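Flillico felt storage mat, large, grey

£26 each
In stock, posted from our unit within two working days

I'll admit I was slow to come round to grey. When I started the shop I wanted everything in mustard and brick red, and for the first year I did very nicely with both, thank you. Then people kept writing in asking for something plainer to line their drawers and shelves with, and So-ying Wei (who cuts all of these for me) sent over a roll of the grey to try. I put a piece under the pans at home and I've never taken it out!

So this is the large mat. It's a soft, thick felt that you lay flat in a drawer, on a shelf, under a stack of plates or in the bottom of a packing box. It stops things sliding about and it takes the clatter out of a kitchen first thing in the morning, which my upstairs neighbour has been kind enough to mention. You can cut it with ordinary kitchen scissors. The edge doesn't fray, so there's no hemming or taping to do, just draw round your shelf paper and snip.

I use mine for packing as much as for lining. When we moved the shop across town in October I wrapped all the Hulach serving bowls in offcuts and they travelled in the back of my brother's car, over every speed bump on the ring road, without a chip. I still keep a bag of offcuts by the packing bench.

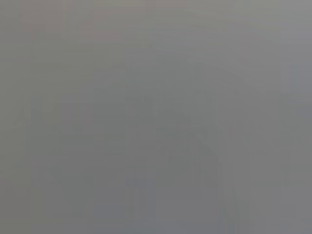

Soft greys, very close or out of focus.

A word on colour, as I get more emails about this than anything else. Grey is a tricky so-and-so on a screen. On my phone it goes a bit blue, on the laptop it goes a bit warm, and Ya-wen Liao, who does my website, has her own opinion on which one is right. If you're matching it to a painted cupboard, please ask for a swatch first. They're free and I post them in a normal envelope. Each roll comes out a touch different as well, so if you need several mats for one run of drawers, order them together and I'll make sure they're cut from the same roll.

Size and care

Large mat: 200 cm long, 35 cm wide
Sold flat-rolled with a paper band, no plastic
Sponge clean with cool water and a drop of washing-up liquid, then dry flat
Please don't tumble dry it (I did, and it now fits a cutlery tray)

It will arrive with a bit of a curl in it. Roll it the other way, leave it overnight under something heavy and it'll lie down nicely. If you're lining a deep pan drawer, cut it a shade wider than you think you need, you can always trim it back.

What people have said

"Bought one for the crockery shelf and went back for two more. The cupboard sounds completely different." Sze-wing Tse

"Good thick stuff. Took a bit of cutting round the pipe under my sink but it's stayed put." Wenceslao Contreras

Buying more than one

Order three or more large mats and I take 10 per cent off, which comes off by itself at the checkout. If you're fitting out a whole kitchen or a studio, drop me a line with your measurements and I'll work out how to cut it with the least waste. I quite enjoy that part.

Goes well with: the Gatatero drawer dividers, and the small Wu lidded boxes if you've got loose bits and pieces to keep together.

Chia-jung Tai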